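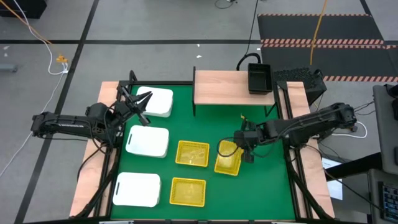 Negin Fallahi hält weiße Behälter für die bessere Wahl, wenn Ware länger steht, und bittet darum, bei den gelben Körben zu bleiben, sobald etwas luftig gelagert werden muss. Beim Nachfüllen sei ihr die Farbe wichtiger als das Etikett. Das deckt sich mit unseren Erfahrungen aus dem Berichtszeitraum.

Zwischenbericht Sortierstelle Jidcombe
Stand: 28/09/2019

Behälter
Weiße Behälter und gelbe Kunststoffkörbe mit durchbrochenen Seiten sind jetzt die beiden Standardgrößen. Die weißen stehen am Sortierplatz links in einer Reihe, die Körbe rechts daneben. Andere Kisten werden dort nicht mehr verwendet. Aus der ersten Lieferung von Thongdee waren 176 Stück bestellt, 30 davon mit falschem Maß. Der Umtausch ist erledigt.

Arbeitsplatz
Die grüne Arbeitsfläche bleibt. Weiß und Gelb heben sich darauf gut ab, und das Sortieren geht schneller als auf der alten grauen Platte. Die seitlichen Holzleisten wurden im September nachgezogen.

Kosten
Bewilligt waren 3,000 Euro, ausgegeben sind 1,823 Euro. Der Rest ist für Deckel und ein zweites Regal vorgesehen - die Angebote von Gakska liegen vor, das von Flirkix fehlt noch.

Offene Punkte
Dilruba Gamage überarbeitet die Packliste. Bisher steht darin nicht, welche Ware in welchen Behälter gehört, das führt beim Schichtwechsel zu Rückfragen. Die neue Fassung geht Ihnen mit der Abrechnung zu. Über die Deckel möchten wir vor der Bestellung noch einmal mit Ihnen sprechen.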